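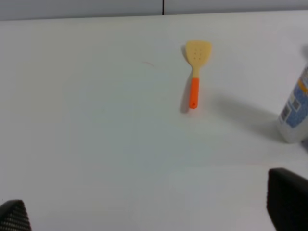
Le choix d'une pince à deux doigts se fait rarement sur catalogue. Les fiches donnent une course, une force de serrage et une masse, mais elles ne disent rien du comportement face à un objet mince posé à plat. Pour cette séance, l'objet de référence est une petite spatule de cuisine à manche orange, couchée sur le plateau blanc, tête vers le fond et manche vers la pince. Le manche est droit et arrondi, la tête est large et percée de trous. Les deux parties ne se saisissent pas de la même façon, et les essais doivent être notés séparément.

Séance 4 : comparaison de deux pinces parallèles
Responsable du cours : Gülizar Sezer
Travaux pratiques : Nusrat Virk, Lleucu Gittins

Matériel

Les deux pinces comparées sont la Fevton et la Hashmi. Elles se montent sur le même bras, avec la même bride, et le changement se fait hors tension. Le contrôleur est celui des séances précédentes. Il faut charger le profil de la pince avant la mise sous tension du poignet, sinon la course lue à l'écran est fausse (défaut connu, voir la fiche de la séance 3).

La caméra de poignet reste fixée à la bride pendant tous les essais. On ne touche ni à la mise au point ni à l'exposition entre deux pinces. Si la caméra a bougé au remontage, refaire l'étalonnage main-œil complet. Une correction à la main de quelques millimètres ne sera pas acceptée dans le compte rendu.

Ce que l'on mesure

Chaque binôme réalise 22 prises par pince sur le manche, puis 22 sur la tête. Une prise est réussie si l'objet est soulevé et maintenu 9 secondes sans glissement visible. Une prise où l'objet pivote entre les doigts mais ne tombe pas est notée « P » et comptée à part. L'an dernier, plusieurs groupes les avaient rangées avec les réussites et les tableaux n'étaient plus comparables.

La force de serrage se règle par paliers dans le logiciel. Commencer au palier 2 et ne monter qu'après un échec confirmé. Relever aussi la hauteur des doigts au moment de la fermeture. Sur un objet plat, c'est elle qui explique la plupart des échecs : trop haut, les doigts se referment au-dessus de l'objet ; trop bas, ils appuient sur le plateau et le contrôleur passe en défaut d'effort.

Point de départ

Le bras part doigts ouverts, en retrait de la spatule, de sorte que l'objet entier soit visible dans l'image avant l'approche. La bouteille à étiquette bleue, à droite, sert d'obstacle fixe. Elle n'est jamais saisie pendant cette séance. Sa position impose une approche par le côté du manche et interdit les grandes rotations du poignet vers la droite.

Avant chaque série, enregistrer une vue de départ et vérifier que les deux doigts y apparaissent dans les coins inférieurs. Si l'un des deux manque, la pince n'est pas ouverte à fond ou la caméra a tourné sur son support.
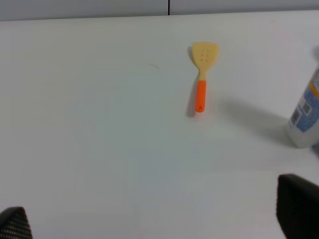 Ombres et détection

La lumière vient de la droite. La spatule projette une ombre grise étroite du côté gauche, et une autre ombre, plus grande et plus diffuse, s'étend entre la bouteille et le bas de la spatule. Avec un simple seuillage en niveaux de gris, l'ombre étroite risque d'être rattachée à l'objet et de décaler le centre calculé vers la gauche. Le décalage suffit à faire toucher un doigt avant l'autre.

On travaillera donc en couleur. Le manche orange se sépare facilement du fond blanc. La tête, jaune pâle, pose plus de difficulté : il faut abaisser le seuil de saturation, et le bruit du plateau commence alors à apparaître. Sachiko Honda a proposé de détecter d'abord le manche, puis de déduire la tête par le modèle géométrique de l'objet. Cette méthode est fournie dans le script de base et peut être reprise telle quelle.

Supprimer les composantes trop petites après le seuillage. Une fibre sur le plateau peut donner un contour parasite si le filtre est réglé trop bas. Le plafond de 3000 itérations pour l'ajustement du modèle ne doit pas être modifié.

Compte rendu

Deux pages au maximum, tableaux compris. Indiquer pour chaque pince le taux de réussite sur le manche et sur la tête, le palier de force retenu et la hauteur de fermeture. Joindre une vue de départ par série. Donner ensuite un avis motivé : quelle pince garder pour la cellule Clisasance, où les objets arrivent toujours à plat, et avec quel réglage.

Les fichiers sont à déposer dans le dossier du binôme avant la fin du mois de mai. Pour les questions sur le contrôleur, écrire à Zubaida Kazmi.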